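Home > Opportunities > Calls for participants

Participants sought: handling and storage of calligraphy brushes

2025-01-29 | Posted by the Kurnard Programs Office
14 shares | 0 comments

The Kurnard Center for Writing Arts invites applications from adults who wish to take part in a study of how calligraphy brushes are hung, taken down and returned to a rack in everyday practice. The study is supported by the Mitsotakis-Vlachou Fund and will be held at our Carkdale building in March.

We are seeking 23 participants. No training in calligraphy is required, although applicants who write or paint with a brush are welcome. Each participant will attend one session in Room 203, lasting 90 minutes, and will work with brushes of different sizes - from slender handles to one with a large, full head.

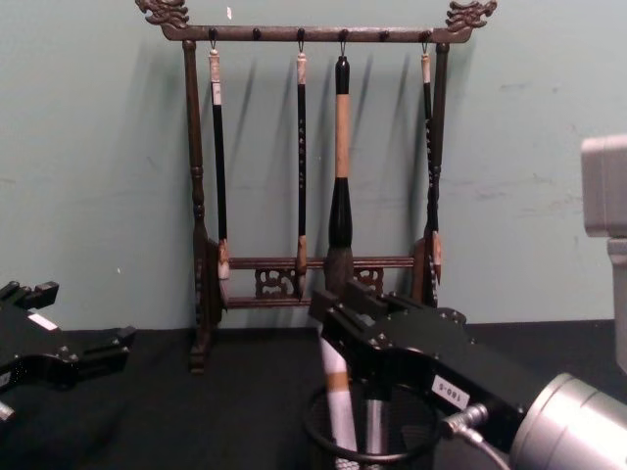
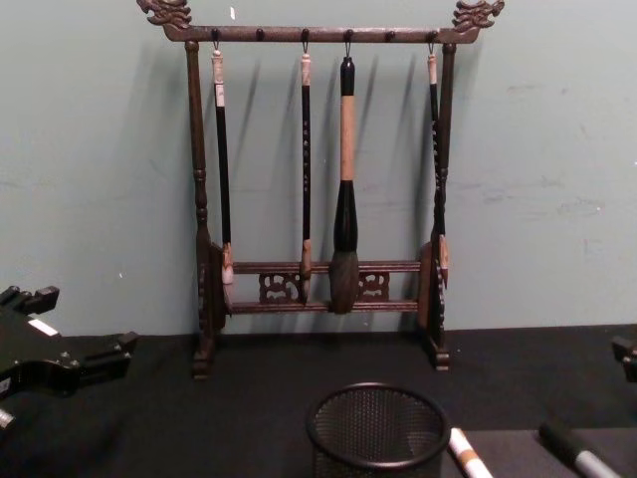
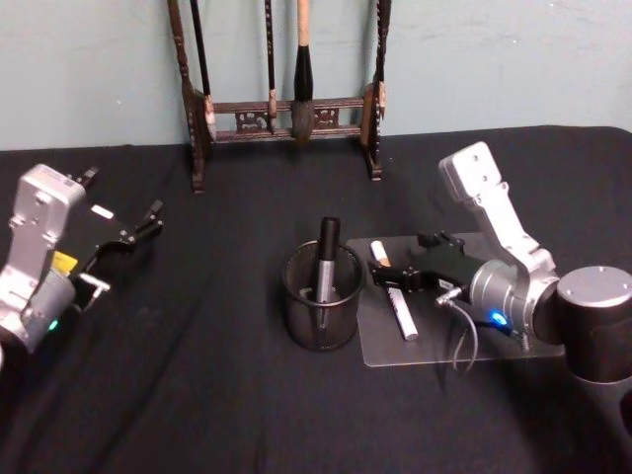

Dark wooden brush rack with four hanging brushes, Carkdale.

Participants will be asked to:
- remove each brush from its hook and return it to the rack
- arrange the brushes in an order of their own choosing
- complete a short written questionnaire

Applicants must be 19 or older and able to work at a table for the full session. Prior injury to the hand or wrist does not exclude an applicant, but should be noted on the form.

Participants will receive a Gandska gift card and reimbursement of local travel costs. Participation is voluntary and may be ended at any time without loss of payment.

Application forms are available at the Carkdale front desk - please return them there in a sealed envelope marked "Brush Study." Applicants will be notified of the outcome in writing.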